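The long life of a good board
03/04/2018

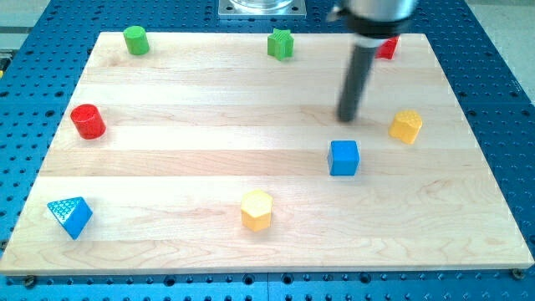

My grandmother kept one chopping board in her whole married life, and when she died there was a certain amount of polite jostling over who should have it. Nobody wanted the dinner service. My cousin got the board in the end, and I got the rolling pin, and I have been faintly jealous for eleven years.

I mention this so you'll understand the mood in which I took the bus out to Yorath in the rain to meet Tiruwork Nigatu. She has been making and mending boards for kitchens since 2000, first in a corner of her brother-in-law's garage and now in a long, low workshop behind the old seed merchant's. There is a stove at one end with two armchairs pulled up to it, and for the first half hour of my visit we didn't look at any wood at all. We drank coffee, which she roasts herself in a small pan (she wouldn't hear of my leaving after one cup), and talked about onions.

Onions matter to her. She grew up in a household where they were chopped by the sackful before a feast, with aunts on low stools all around the yard, and she can still tell you which aunt was quick and which one talked too much to be any use. When she moved here as a young woman and set up her first kitchen, she bought a glass board because it was cheap and looked clean, and she remembers the noise of the knife on it with real pain.

"I thought, I can't cook like this," she told me. "It was like chopping on a window."

So she went to an evening class to make a wooden one. The class was meant to be about bookshelves, but the teacher let her get on with it. The first board warped so badly that it rocked like a cradle, and she still has it, propped behind the kettle, to keep her humble on good days.

What went wrong, she explained, was that she had used one wide plank. Wood goes on moving long after it has been a tree. It takes in damp from the air in October, when the windows are shut and the soup is on, and gives it back again when the heating has been going for a month or two. A wide plank does all of this in one direction and pulls itself into a curve. If you cut it into strips, turn some of them over and glue them edge to edge, each one argues a little with its neighbour and the whole thing stays more or less flat. She likes maple best for this. It is hard enough to take years of knives, it doesn't smell of anything, and the grain is so close that beetroot has a job getting in.

Not that she minds a stain. People ring her up quite upset about a purple patch or a ring from a hot pan, and she tells them to wait a fortnight before doing anything. Half of them never ring back.

The ones who do are sent to the salt and the lemon. You scatter coarse salt over the board, cut a lemon in two and scrub with the cut side until your arm is tired, then leave it for ten minutes and wipe it down. I've tried it on my own board since, and it came up beautifully, and the kitchen smelt lovely until teatime. After that it needs oil. She sells her own, which is called Nakska after a street she once lived in, but she is quite happy for you to use any plain food-safe mineral oil from the chemist. Olive oil she is firm about. It goes sour in the wood and you will be tasting it in your apple slices by Easter.

How often? I asked, because I am the sort of person who likes to be given a number. She laughed at me. When you buy a board, she said, you oil it every day for a week, and then every week for a month, and after that you look at it. If it looks thirsty, it is thirsty. Water should sit up in beads on the top. When it starts to soak in and leave a dark patch, get the bottle out.

Washing is where most boards come to grief. She sees it over and over: a board left to soak in the sink while somebody answers the door, or stood on its long edge with one side against wet tiles. And the dishwasher, of course. She shut her eyes when I said the word. Hot water, a quick scrub on both sides, a dry with a tea towel and then up on end where the air can get round it, and that's all there is to it.

By now it was properly dark outside and a man had come in with a board wrapped in a pillowcase. It had belonged to his mother and had a dip in the middle you could have served soup in. Dornero, the hardware shop on the square, had told him to throw it away. Tiruwork ran her palm across it a few times, then turned it over and did the same on the back.

"There's another 31 years in that," she said, and he asked her how she could possibly know, and she said that she couldn't, but she would be very old by then and he was welcome to come and complain.

I missed my bus, and she put the coffee on again.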